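Subject: Re: [skendthorpe-swap] dates, tables, and what do we do with the leftovers

Hi all, quick one before I run out the door. Answers in the order Rawan asked them.

Rawan Karam wrote:
> Can somebody confirm the hall for the spring swap? I have it down as
> Wednesday evening but the Nassar building calendar shows us in the small
> room, and we can't fit racks in there. Also are we still charging $2 at
> the door? And what is the plan for leftovers, last time my garage was
> full until March.

1. Room. Called Nassar this morning. It's the big room, their calendar is wrong, they're fixing it. Doors at 6, racks in before that please.

2. Door money. Still $2, kids free. Last swap we took in $479 and the room ate most of it. I'd rather not go up. If anyone feels strongly say so on the list, not to me in the parking lot.

3. Sorting. Clothes on the racks, shoes under the windows, kids stuff by size on the long tables. T-shirts are the problem as always, they end up in a heap by the end of the night no matter what. Can we fold them and stand them up in boxes this time? Eretti will lend us the boxes again, flat ones, bring tape. 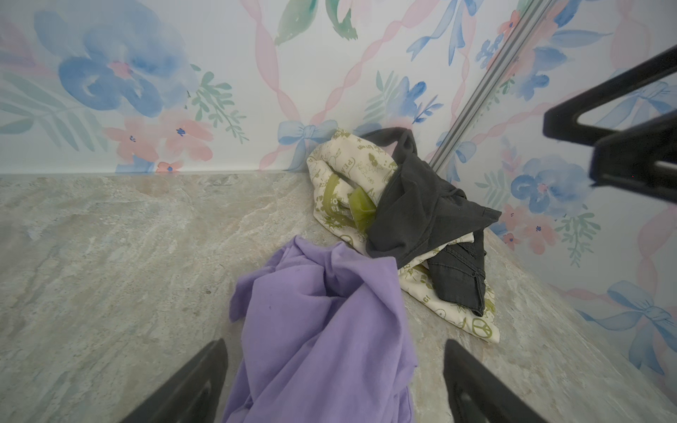
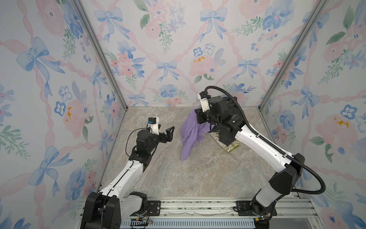 4. Leftovers. Nobody's garage, promise. Flelico will pick up whatever is left the next morning if its bagged and dry. They take worn out cotton too for rags, so dont throw that away. No pillows, no single shoes. They said put a label on each bag, adult / kids / rags, thats all they need.

5. Flyers. Printer quoted us for 3,000 which is way more than Skendthorpe needs, I asked for a smaller run and havent heard back. Rawan can you chase, you know the guy there. Last year's flyer had the wrong door on it so please check that before it goes out.

Still need two people for set up and somebody with a truck for the racks. Reply to the list so we dont get three trucks.

Thanks, gotta go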